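報道関係各位

2022年3月
フリルブリッジ工業高等専門学校
ロボット制御研究会

学生チーム「マーカム」、双腕ロボットによる卓上作業の課題に取り組む
スクラノ杯学生ロボット競技会「日用品部門」に出場へ

フリルブリッジ工業高等専門学校(以下、本校)のロボット制御研究会は、学生チーム「マーカム」がスクラノ杯学生ロボット競技会の日用品部門に出場することをお知らせします。チームは1月に結成され、7名の学生が在籍しています。本校から同部門に出場するのは今回が初めてです。

■課題について
日用品部門は、家庭の机や台所にある物をロボットアームで扱う部門です。部品のように寸法のそろった物を扱う従来の部門とは別に、今年度から設けられました。出場チームは2本のアームを使い、指定された動作を制限時間内に行います。対象となる品目は当日まで公表されないため、各チームは手元にある物で練習を重ねることになります。

マーカムは最初の練習対象にマグカップを選びました。取っ手のある物はつかむ位置によって傾き方が変わり、伏せた状態と立てた状態では指を入れられる場所も違います。チームでは、置き方を変えながら動作を一つずつ記録し、後から読み返して制御プログラムの修正に使っています。

■練習の環境
練習は専用の競技台を使わず、木の天板の机で行っています。ペン立てや地球儀、飲料水のボトルなどが並ぶ机でも、対象のマグカップを見分けて手を伸ばせるようにすることが目標です。天板の節や木目、アーム自身が落とす影も画像認識の誤りにつながることがあり、研究会では照明の条件を変えた画像を集めています。

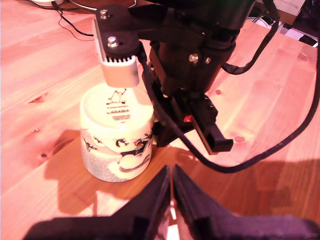
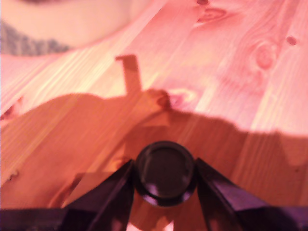
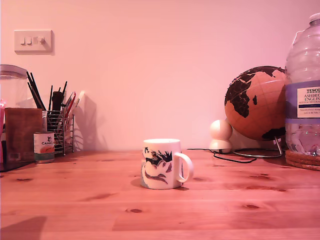 木の天板の机での練習から。1枚目は伏せたマグカップとグリッパー、2枚目は天板に落ちた影とグリッパーの指先、3枚目は机に置かれたマグカップと周囲の日用品。

■使用機材とソフトウェア
グリッパーは平行に開閉する型です。制御には、研究会が授業外の活動で開発してきたソフトウェア「マラール」を使用しています。マラールは、人が手動で行った操作を記録し、その記録をもとに動作を組み立てるもので、今回の出場に合わせて双腕の同期機能を加えました。左右のアームが近づきすぎた場合に両方を停止させる処理も、この改修に含まれています。

1回の練習時間は30分とし、終了後に記録の確認を行います。操作の担当と記録の担当は練習ごとに入れ替えます。記録用紙には対象物の向き、照明の状態、停止の有無を書き込み、失敗した動作も削除せずに残します。用紙の書式は上級生が作成したものを使ってきましたが、項目が多く記入が遅れることがあったため、現在は簡略版に切り替えています。

■今後の予定
競技会までの期間は、マグカップに加えて、ふた付きの容器や布製品にも対象を広げます。布製品については把持の方法が決まっておらず、指先に取り付ける部品を2種類試作して比較する予定です。競技規則では、指先の部品は事前に届け出れば変更が認められています。

また、校内での公開練習を計画しています。見学者には、マラールを使った手動操作を短時間体験していただけます。公開練習の日時は、決まり次第、研究会の掲示板と本校ウェブサイトでお知らせします。取材を希望される報道機関の方は、会場の広さに限りがあるため、事前に広報係までご連絡ください。

競技会の結果は、終了後に改めて発表します。練習で得た動作の記録は、次年度の制御工学実習の教材としても利用する予定です。

■ロボット制御研究会について
本校の学生による課外活動団体です。ロボットアームの制御と画像認識を中心に活動し、校内の実習の補助や、近隣の中学校への出前講座も行っています。マーカムは同研究会に所属する競技チームの一つです。

本件に関するお問い合わせ
フリルブリッジ工業高等専門学校 総務課 広報係
受付:平日の開校時間内
写真データの提供をご希望の場合は、掲載媒体名と掲載予定時期をお書き添えのうえ、本校ウェブサイトの問い合わせフォームからお申し込みください。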